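Sunday at the Nirkusia open day, Osville

I'd been meaning to go to the Nirkusia open day for years and always found out the week after, so this time I wrote it on the calendar in July and got the early bus. The number 14 drops you at the bottom of Evley Road and then it's a good uphill walk (wear proper shoes!) with the smell of lemon soap reaching you well before the gates do.

If you don't know Nirkusia, they make cleaning stuff. Sprays, cloths, floor soap, the big tubs of polish that schools buy. It's a brick building with a newer bit stuck on the side, and you get in through the loading door, where a very cheerful lady gives you a sticker and a biscuit. Entry was £4 and that included the tour, a cup of tea and a cloth to take home, so I have no complaints at all.

Our tour was led by Cledwyn Parry, who has been on the filling line long enough to have opinions on every nozzle ever made. The line does 4,000 bottles on a normal day. It wasn't running at full speed for us but they did start it up for a few minutes, and I could have stood there all morning watching the caps go on. There's a little arm that nudges any wonky ones off to the side, and two children in our group cheered every single time it did. So did I, by the end.

After that came the cloth room, which I thought would be dull and turned out to be my favourite part. Rolls and rolls of the stuff up to the ceiling, mostly yellow, with some blue for the catering people. Cledwyn had us feel three sorts with our eyes shut and guess which was which. I got them all wrong. He also says most of us fold a cloth badly: you want it in quarters, so you've got fresh sides to turn to, and you should spray the cloth and not the table if there's anything on the table that minds being sprayed. I have been doing it the other way round my entire adult life.

The old store cupboard has been turned into a tiny museum, with tins going back to when the firm sold from a handcart. One of the order books is open under glass at a page for Xia Tea Rooms, who bought an enormous amount of brass polish. I'd have liked a bit more in there, and a bit more light to read it by.

Then tea, and then the room at the back where you could see the table work going on. I'd expected a stall with leaflets, but it was a proper big round table, dark red on top, the sort of colour that shows every smear. I got chatting there to Kyrylo Hladun, who'd come over from Evley on his bike and wanted to know if yellow cloths lose their colour in the wash (they do, a bit, mine at home are nearly cream). We stayed longer than we meant to. There's something very soothing about somebody else's housework -- I wasn't the one who had to do it, for a start.
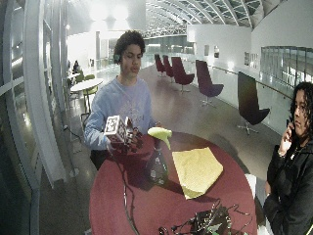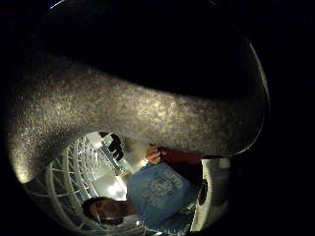
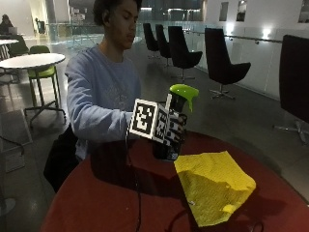
The back room after tea. Yellow cloth in the first and last, and the spray bottle with the lime-green top in the last one.

I missed the soap-making because the queue went right back to the stairs -- go there first if you're taking children. The last bus down is at ten past five and it does leave on time.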